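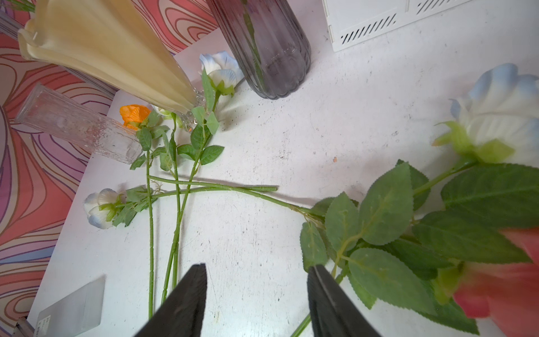 # Water Uptake and Vase Life of Cut Roses Under Three Stem Treatments

## 1. Background

Cut roses often fail before the flower itself is old. The usual cause is a drop in water flow through the stem. Air enters the vessels when the stem is cut, bacteria grow in the vase water, and the plant seals the wound with its own material. The bloom then wilts or bends at the neck even though the vase is full.

Care instructions given by flower shops differ on how to prevent this. Some call for a cut under water, some for a slanted cut, and some only for a sachet of flower food. This project compared two of these methods with an untreated control, using roses of one variety from one delivery. The work was done for the second-year plant science module at Drindale.

The question was limited to water uptake and vase life. Color, scent and opening stage were noted in the log but were not analyzed.

## 2. Materials and method

Roses were bought from the Wisari wholesale market in June, on the morning of delivery. The variety was sold under the trade name Binia, a white rose with a medium-sized head. Stems were carried to the lab dry, in paper, and stored at 5 °C until the afternoon.

All stems were trimmed to the same length and the leaves on the lower half were removed. Stems with damaged petals or a bent neck were rejected. The remainder were assigned at random to 3 groups:

| Group | Cut | Solution |
|---|---|---|
| A (control) | In air, straight | Tap water |
| B | Under water, slanted | Tap water |
| C | In air, straight | Tap water with sugar and citric acid |

Each stem stood alone in a glass cylinder. The mouth of the cylinder was closed with film to limit evaporation, and the stem passed through a small slit. Cylinders filled with water but holding no stem were kept on the same bench to correct for evaporation that still took place.

The room was held at 19 °C with the lights on a 12-hour cycle. Cylinders were weighed each day at 9 a.m., first with the stem and then without it. Water uptake was taken as the loss in cylinder mass less the mean loss from the blanks. Fresh weight of the stem was found by difference.

Vase life ended when the neck bent past 90 degrees or when the outer petals had lost their firmness, whichever came first. The same student made this judgment throughout.

## 3. Results

Group B took up more water than the control on the first day. The difference was clear at the first weighing, had narrowed by the second, and was too small to separate from normal variation after that. Fresh weight followed the same pattern.

Group C began at the same rate as the control but held that rate for longer. Its daily uptake was above that of both other groups from the fourth day until the end. Total uptake for the highest single stem, also in group C, was 367 mL.

Median vase life in group C was 2 days longer than in group A. Group B gave no gain in median vase life, although fewer of its stems showed early neck bend. Water in the group A and group B cylinders turned cloudy well before the water in group C.

## 4. Discussion

The early result for group B fits the air-blockage explanation. Cutting under water keeps air out of the open vessels, and the stem starts with a clear path. Once the stem is in the vase, bacteria become the limiting factor, and the type of cut has no effect on them.

The group C result is harder to assign to one cause. Citric acid lowers the pH and slows bacterial growth, while sugar feeds the bloom directly. The two were added together, so their effects can't be separated here — a fourth group with acid alone should have been included.

The cut variable has a similar fault. Group B differed from the control in both the angle of the cut and the place it was made. An earlier draft of the plan had these as separate treatments, but the bench space did not allow it.

## 5. Sources of error

- The Sirko balance drifted during the first week. It was re-zeroed before each reading after the drift was found, and the earlier readings were corrected with the blank cylinders.
- Removing the stem for weighing exposed the cut end to air for a few seconds each day.
- The end point depended on judgment by eye. The assessor knew which group each stem belonged to.
- Hours spent out of water before delivery were not known.

## 6. Recommendations for further work

Repeat with acid and sugar as separate treatments. Add a bacterial count of the vase water at fixed intervals, and hide the group labels from the assessor. A second variety would show if the result is specific to Binia.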